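Kuroda Comics Library Project
Second progress report to the Barlow Fund
Prepared by Nanami Imai, project coordinator
1 Apr 2021

Summary

The grant is paying for a reading room and lending collection of comics at the Stiven branch, and for a short anthology of new work by local cartoonists. The lending collection is open. The anthology is behind schedule by five weeks, for the reasons set out below. We are within budget and are not asking for a change to the total.

Lending collection

Cataloguing of the donated superhero and crime titles is finished. The long boxes from the Ileck bequest took longer than we had allowed for. Many runs were broken, and several series had been renumbered by the publisher partway through, so issues that looked like duplicates were different comics with the same number on the cover. We now record the volume and the cover year for every single issue. Readers can search by writer, penciller, inker and colourist as well as by title.

Single issues are for use in the reading room only. Collected editions go out for three weeks. We bought 57 collected editions this quarter, most of them to fill gaps where a story began in a title we held and finished in one we didn't. The crossover storylines were the worst for this. Borrowers had been telling the desk that they got to the second-last chapter and then had to go and buy the ending.

Manga is the most borrowed part of the collection and the part with the most late returns. We have started buying two copies of the first volume of any long series.

Anthology

The call for submissions brought in 30 complete stories. Chie Takeda is editing the book and has chosen nine, with a tenth held over until the artist redraws the last four pages at the correct trim size. The stories include a two-part detective piece set on a ferry, a wordless strip about a grain elevator and a superhero story in which the hero has retired and is being sued by a neighbour. Page rates have been paid in full to the six contributors who have delivered final art.

The delay is in lettering. Our first letterer withdrew in the second month for family reasons, and the replacement can only work evenings. Chie has taken on the sound effects and title pages herself. We also lost several days when two contributors sent flattened files with the balloons already in the artwork, and these had to go back to be supplied in layers. The submission guide has been rewritten to cover this.

The printer has held our quoted price for a first run of 500 copies, provided files arrive by the end of May. The cover is approved. We chose an uncoated stock for the interior pages after seeing proofs on both.

Workshops

Five workshops were held, covering thumbnails, inking with a brush, perspective, lettering by hand and writing a full script. Numbers were limited to 12 per session by the room. The inking workshop was full with a waiting list and will be repeated. The script workshop was not well attended, and we think it was listed under the wrong heading in the branch program.

Budget

Spending to date is on plan for acquisitions and slightly under for workshops. Shelving cost more than quoted after the wall brackets had to be changed. We propose to cover the difference from the workshop line, with your approval.
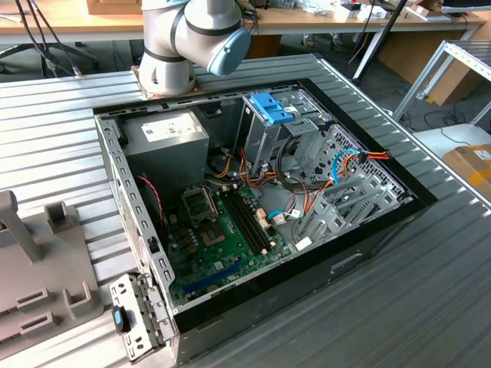 Next quarter we will finish lettering, send the anthology to print and begin taking orders from shops. Chie will draw up the list of review copies. We also plan to move the older newsprint issues into new bags and backing boards, starting with the Ileck boxes. The next report will include borrowing figures by title and a full statement of contributor payments.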